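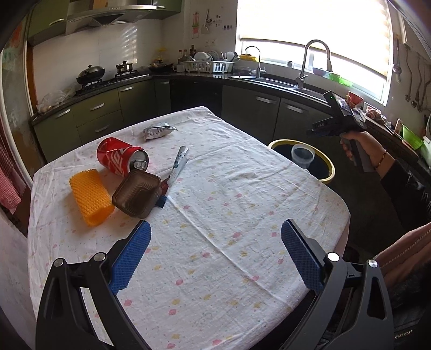 Fig. 1. Table-clearing task, two hand-held grippers, kitchen site.

Comparing pad surfaces on a hand-held gripper for table clearing
Final report, draft 2
Tomás Mac Mathúna and Laurier Zacharias

1. What we wanted to find out

Whether the pad matters more than the person. We had two pad sets for the same linkage, Sirelel (textured, soft) and Xenos (smooth, harder), and a pile of trash. Original plan also had a wrist camera comparison. Dropped that in February, no time.

Task name in all the logs is Uka. One Uka trial = pick one item off the table, carry it to the bin, let go. No second grab allowed. If it slips and lands back on the cloth, that's a drop. If the fingers close and come up with nothing, that's a miss.

2. Setup

Real kitchen, table with a cloth on it, waste bin between the table and the sink cabinets. We kept the cloth on purpose. Lab bench is too easy, stuff slides and you can push it against something. Cloth bunches up.

Items in Fig. 1: red soda can on its side, brown plastic tray upside down, orange foam net sleeve, rolled white wrapper, a crumpled silver-and-white packet off by itself near the far edge. Small dark red and dark blue bits next to the tray were not scored. The gripper in the foreground has the blue textured pads on. Second one is at the right, hand on the handle, marked DAS.

One person per gripper. Both of us did both pad sets. Start pose was fingers open over bare cloth, wait for the beep, go.

3. Trials

988 trials total that we kept. 41 thrown out (file didn't save, or one of us forgot to reset the item, mostly the second). Controller was Sirkia, our own logging script plus a button. It just stamps start, close, open. Time limit was 600 seconds per block, then swap operators. 4 blocks before a pad change.

We did not randomize the item order well enough. The can ended up early in most blocks, when the operator was fresh. Keep that in mind for the can numbers.

4. Results by item

Soda can. Both pads fine across the body. Smooth pads let it roll if you came in off center, textured didn't as much. Grabbing it by the end was bad with either one.

Tray. Worst item. Upside down there's no edge to get under and the sides slope, so the fingers ride up. Ribs helped the textured pads a little, they catch. With smooth pads Laurier started pinching one corner and tilting, which works but is slow.

Foam sleeve. Easy. Squashes, stays squashed, comes up every time unless it's tangled on something. Releasing was the problem here! Textured pads hold on to the mesh and it hangs there over the bin. Had to open the fingers all the way and shake. We counted a shake as a success but logged it.

Rolled wrapper. Depends which way it points. Across the fingers, good. Along them, you get cloth. Lots of cloth. Most of our misses are this.

Crumpled packet. Fine with both. Far edge of the table is a reach though, and your wrist turns, so pads don't meet flat. More drops on the carry than we expected.

5. Pads vs. person

Textured pads beat smooth on tray and can, tied on packet, lost on foam sleeve if you care about release time. Tomás was faster with everything, Laurier dropped less. The gap between the two of us was bigger than the gap between pads on three of the five items, so the answer to section 1 is kind of no. We didn't do a proper significance test on this yet, the blocks aren't independant and neither of us was sure which one to use.

6. Problems

Cloth gets picked up along with the item. Folds make it worse, fingers find the crease. We logged it as "cloth pinch" from block 3 on, so the first blocks have none recorded and that is wrong, there were some.

Pads wear. Smooth set had a nick in it by the last Friday session and we kept going.

Window light. Blind was down but the light still changed a lot over a session, which will matter if somebody trains on teh video. Not our part.

Two people at one table bump elbows. Take turns or stand on opposite sides.

7. Next

Redo tray with a thinner fingertip. Randomize order with the script, not by hand. Third operator who hasn't practiced. Put a release time column in Sirkia so we don't have to work it out from the stamps again.

Raw logs and the pad drawings are in the shared folder under Uka, final blocks only.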